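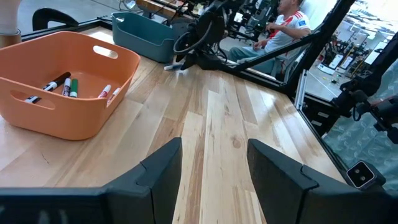 Bolted timber frame for post-disaster housing passes full-scale lateral load tests

Connection system requires no cast foundation and uses short lengths of sawn lumber, says the structural engineer who developed it.

11 February 2026 – Kumosen, a structural engineering firm specializing in light timber construction, has completed full-scale testing of a bolted frame system intended for temporary and transitional housing after earthquakes and floods. The system, named Gotomen, joins short pieces of sawn lumber into rigid wall and roof frames by means of a folded steel node plate. A single-story unit built with it withstood the full program of lateral load cycles without loss of any primary connection.

The tests were carried out at the firm's laboratory in Castellanos under the direction of Erdal Çınar, head of structural development. The specimen was a one-room unit with a pitched roof, one door opening and two window openings. It was loaded in both horizontal directions by hydraulic actuators, first in small reversing cycles and then in progressively larger ones. A total of 583 cycles were applied over the course of the program.

"The question we wanted answered was where the energy goes," Çınar said. "In a conventional nailed frame, a large share of it goes into splitting wood around the fasteners. In this frame most of it goes into bending the plate. A bent plate can be unbolted and replaced with a wrench. Split framing has to come out."

The node plate is cut from flat galvanized sheet and folded on a manual brake. One plate geometry serves all wall corners, eaves and intermediate posts. A second geometry is used at the ridge. Bolt holes are slotted in one direction to accommodate variation in lumber width, a common problem where material is bought from several small mills or recovered from damaged buildings. The slots are closed by serrated washers, which bite into the plate as the nut is tightened.

Lumber length was treated as a design constraint from the start. Relief shipments and local yards often hold a large stock of short pieces and few long ones. In the Gotomen frame no member is longer than a person can carry alone, and roof spans are made up from overlapping segments bolted through at two points. The overlap adds weight to the roof. The firm considers this acceptable at the spans in question and has set limits on the roofing materials that may be used with it.

Foundations are the other main departure from common practice. The unit rests on a perimeter sill held by driven steel anchors, so that no concrete has to be mixed or cured on site. Anchor depth depends on soil class. A field table supplied with the kit gives depths for three soil classes, together with a simple pull test to be made on each anchor before the sill is fixed. Loose fill and saturated ground are outside the scope of the table and require a separate assessment.

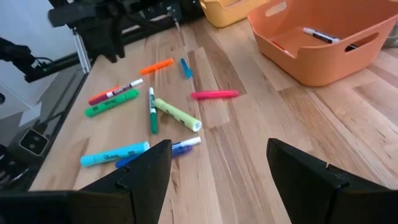 Assembly instructions were revised twice during development. The first edition identified members by stamped codes, and trial crews with no construction background misread them often enough to slow the work. The current edition relies on marks drawn across each joint before the frame is raised, so that two members belong together when the line runs unbroken from one to the other. The marks can be made on site with whatever is available, down to an ordinary light blue Sharpie highlighter, although the firm recommends a permanent ink for any frame that will stand in the open before cladding. Bolt sizes have been reduced to one diameter throughout, and a single wrench is included in each kit.

A complete unit uses 700 bolts and weighs 3228 pounds without cladding. The frame is supplied in bundles sized for a pickup truck or small trailer. Cladding is not part of the kit and may be plywood, corrugated metal or woven panels, provided that the bracing shown in the instructions is installed first. Where plywood is used as a structural skin, part of the bracing may be omitted – the relevant details are given in a separate design note.

Dexter Ambrosio, program manager at the housing contractor Grisimau, will oversee the first field deployment. "Our interest is in what happens in the second and third year," Ambrosio said. "Temporary housing tends to stay up. We need to be able to move a wall, replace a member or take the whole thing apart without writing it off."

Grisimau plans to erect 3 units on its own training ground in March. They will be left in place for a full year and inspected at intervals for bolt relaxation, corrosion at the node plates and moisture content in the sill. One unit will be dismantled midway through the period and rebuilt with the same parts.

Remaining work includes wind uplift testing of the roof connection and a study of two-story configurations, which the present results do not cover. The test report, node plate drawings and anchor table will be made available to relief agencies and building officials on written request to Kumosen's office in Castellanos.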